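ok thread about the gripper refit because three people asked and I keep typing the same answer

1/ Setup for anyone new. Hand-held gripper, two fingers, camera looking down over them. Whatever a person does with the hand-held one, the arm in the Sellen cell has to be able to copy. So both need the same fingers, same pads, same everything. That was the plan anyway

2/ The plan lasted until April. Cell started dropping round stuff. Bottles mostly. Hand-held was fine on the same bottles, arm was not. Everybody blamed the software, me included, sorry Nandis people

3/ Was the pads. The arm had an older set on, same mold, older batch, ridges worn nearly flat where the two sides meet. You can't see it from standing up. Run a fingernail across and it's obvious in one second

4/ So now both get swapped on the same day. Doesn't matter if one set looks ok. Same day, same bag of pads, write it on the tape on the case

5/ Tools, since that's the question I get most. Small hex driver, the good one with the long shaft. Tweezers. Lint free wipes. Isopropyl. A tray with a lip. Masking tape and a pen. That's the lot. You do not need the big Hennessy kit, it's lovely but half of it is for the arm base

6/ Order I do it in. Power off at the cell first. Then park the arm low so you're not working over your head. Then photograph the fingers from both sides before you touch a single screw. I skip this about once a year and regret it every time

7/ Screws out from the tip end toward the palm. Into the tray, left finger on the left, right finger on the right. They look identical. They are the same length on paper. On ours two of them are not, long story, somebody ran out

8/ Pad should peel off the finger with a steady pull. If it tears leave the bits, wet them with iso, wait, go for a coffee, come back. Do NOT scrape with the hex driver. There is a gouge in our left finger that is entirely my fault

9/ Wipe the inner face. Wipe it again. When the second wipe comes up clean do a third one anyway

10/ New pad on. Ridges fan toward the object, so if you hold the finger how it sits when it's gripping, the lines should spread toward the middle. I have put one on upside down and it worked for most of an afternoon which was worse than it not working at all

11/ Press from the center out, flat thumb. Hold. Then let it sit with the fingers apart, not closed on each other, they'll stick and you get to start over

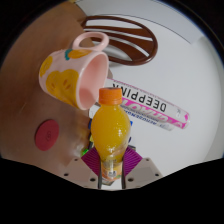 12/ Next thing is the closing check, and this is where people rush. Close on nothing, slowly. The tips and the heels should meet together. If the tips kiss first there's something under the pad at the heel end. Take it off and wipe again, don't try to fix it with screw tension

13/ Then close on a feeler strip. I use a bit of plain printer paper cut narrow. Pull it out from the top, from the middle, from the bottom. Same drag in all three places. If it slides out easy anywhere you've got a low spot

14/ Then real objects. Round first, because round is what finds the problem. Then something with a handle. Then something flat on the table, flat is miserable for this gripper and always will be

15/ 27 lifts on each object for me. Clodagh Carroll set that number way before I got here and I've never had the nerve to ask where it comes from. I just do the 27

16/ Log every slip, even tiny ones. A slip is any movement between pad and object after closing. Not just drops. If you only write down drops you learn nothing untill it's too late, the slips show up weeks earlier

17/ Someone asked what "tiny" means. If you noticed it, write it down

18/ Camera mount. Check it after the pads and not before, you will lean on it while you're doing the fingers. Everyone does. Ours has a witness mark in paint pen across the clamp and the bracket. Line broken = it moved = recalibrate. No arguing with the line

19/ Lens wipe, dry cloth only. Someone at Ilisik used the iso wipe on theirs and got a haze on the cover that took a new cover to fix. I have seen the haze. It's bad

20/ Ok intervals. Our counter on the cell goes by closes, not hours. Last set came off at 1033 closes and that was too far. Ridges still there but shiny. Shiny is the warning

21/ We inspect every 300 now. Inspect means fingernail, paper strip, two minutes. Swap if shiny, leave if not. The hand-held has no counter so it just follows the cell, which isn't scientific but it's what we can do

22/ Yes I know the hand-held gets way fewer closes some weeks. Still swap it. Matching pads are worth more to us than a few saved pads. Went round and round on this one, not reopening it in the replies

23/ Spares. Keep them flat, in the bag, in the dark. The first bag we had lived on the windowsill and those pads went stiff along one edge. They went on fine. They came off the same week

24/ Screws again because I forgot. Finger blocks are plastic. PLASTIC. Snug and then stop. If you hear a tick you've gone past it and now you have a hole that won't hold. We've got one block with an insert glued in to rescue it and it has held since, but I look at it funny every time

25/ If you do strip one, don't go up a screw size. Heat set insert, let it cool completly, then thread by hand. If your hand can't start it the insert is crooked

26/ Slide rods. Dry wipe, no oil. Oil ends up on the pads, doesn't matter how careful you are. If the slide feels gritty take a soft brush to it first, most of the time it's fluff off somebody's sleeve

27/ Gritty AND uneven, like one finger lags the other, is a different problem. Stop there. Don't calibrate over it. We calibrated over it once and spent two days chasing an offset that was a bent rod

28/ Person on the Nandis side asked if the pad color matters. Not for grip. It matters if you've got anything downstream that finds the fingers in the video by color, in which case please tell that person before you order a different one. Please. I'm still apologizing

29/ Someone else asked can you just rotate the worn pads end for end and get double the life. Tried it. You get a worn bit at the heel and a good bit at the tip, and then the paper test fails in the middle. No

30/ Time it takes. First time, block out a morning. Now it's under an hour for both, plus the lifts. The lifts are the boring part and the only part that tells you anything so don't cut them

31/ What goes on the tape: date, closes at swap, bag letter, initials. Ours currently reads 18/05/2023, 1033, bag C, and my initials which look like a squashed spider

32/ First inspect after that swap I did early, at 126, just nerves. Fingernail fine, paper fine, no shine. Back to every 300 after that and I'm trying to leave it alone

33/ Slips in the log went way down for bottles. Flat stuff exactly the same as before, see 14

34/ Forgot the e-stop. After ANY work on the fingers hit the e-stop once with the arm moving slow and nothing in the grip, check it holds where it is. Should've been number one in the list. Going to move it when I write this up properly

35/ Writing it up properly is on my list under fixing the cable strain relief, which is currently a zip tie and another zip tie

36/ Cable while I'm there. Leave enough slack for full wrist turn both ways, then tie. Tie it with the wrist at home position and you'll yank the connector the first time it goes all the way round. Check it by turning by hand with power off, watch the loop the whole way

37/ If anyone has a strain relief that fits the Hennessy bracket and isn't printed, send me a link. The printed ones crack at the neck for us, same spot every time

38/ Clodagh has read this far and says I missed re-zeroing the opening width. She's right. After new pads the fingers close earlier cause the pads are thicker than the worn ones. Re-zero with fingers just touching, then open to full and read it back. Do that between 13 and 14

39/ ok that's everything I can remember, back on the cell, will answer replies tonight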